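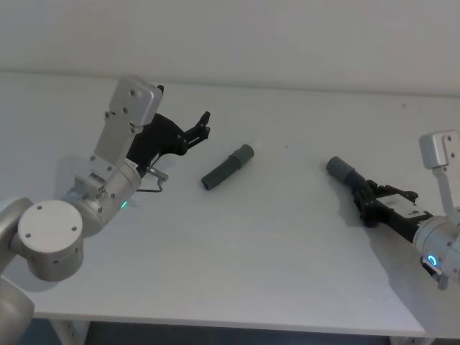
4.2 How gossip sites reported celebrity break-ups

Search this journal
Search
Advanced search

The second part of the analysis looks at stories about couples who were said to have separated. We took these from three entertainment sites, Vamitz, Leka and Flodis, using the same search terms as in Section 3. After repeats and video-only pages had been removed, 332 articles were left. Each was read in full by one of the two authors, and a shared set was read by both.

Figure 4. Two robot arms over a white tabletop. One dark cylindrical object lies near the middle and another is at the fingers of the right arm.

We sorted the articles by the source given for the main claim. A claim could come from the couple themselves, from a named spokesperson, from an unnamed person described as a friend or insider, or from the writer's own reading of social media. Where an article used more than one source, we coded the one that appeared first in the text. This favours the source the editor chose to lead with, and it may understate how often a statement from the couple was included further down.

The unnamed friend was the most common source at the start of a story's life. These early articles were short and used cautious verbs in the body, such as "claimed" or "suggested", while the headline often stated the separation as fact. Leka differed here. Its headlines usually carried a question mark until one of the pair had spoken, and its house rules, which an editor at the site shared with us in May, ask for this. Vamitz and Flodis have no written rule on the point that we could find.

Social media readings came next. Writers pointed to a deleted photograph, a missing birthday message or the fact that one partner had stopped following the other. We found it hard to check these claims after the event, as accounts change and old posts disappear. For that reason we recorded only what the article said had happened and did not try to decide whether it was right. Stories of this kind tended to quote other entertainment sites, and in several cases the chain of links led back to a single post by a fan account.

Once the couple had made a statement, the coverage became longer and more alike. All three sites printed the statement in full or nearly so, then added a history of the relationship from first meeting to last public appearance. Much of this history was reused from older articles, including wedding and holiday stories, with the tense changed. Small errors travelled with it. In one case a film was given as the place where the pair had met although it was released after their engagement, and the same mistake was present on two of the sites.

Reader comments

Comments were open on Vamitz and Flodis only. We collected 3244 of them and removed advertising and comments made up wholly of symbols, which brought the total down to 3000. Sunil Navaratnam coded all of these, and Thabiso Naidoo coded a random 700 without seeing the first set of codes. Disagreements were talked through and the code book was changed where the wording had caused the problem. The main change was to the category for sympathy, which had at first included comments that wished one partner well while blaming the other. These were moved to a category of their own.

Readers took sides less often than we had expected from earlier work on fan forums. A large share of the comments dealt with the article itself: whether it was true, whether the site had reported the same thing before, and whether the couple should be left alone. Comments of this last type appeared under stories that gave many private details, and the people who wrote them had often read closely enough to quote the details back.

Blame, where it did appear, fell mainly on the partner with the smaller public career. This held for both men and women in our sample, but the wording was different. Women were described as having wanted fame, and men as having been unable to cope with a more successful partner. We return to this in Section 5.

Two limits should be kept in mind. Flodis removes comments reported by other users, so the harshest material is probably missing from that part of the sample. The sites also differ in readership. Flodis draws mostly on television viewers and covers presenters and soap actors, while Vamitz gives more space to film and music. A difference between the two sets of comments may therefore come from the kind of celebrity being discussed as much as from the site.

The articles and the code book are held at Ernstead and can be read there on request. The comments are not included, and those quoted in this paper have been lightly reworded so that they cannot be traced through a search engine.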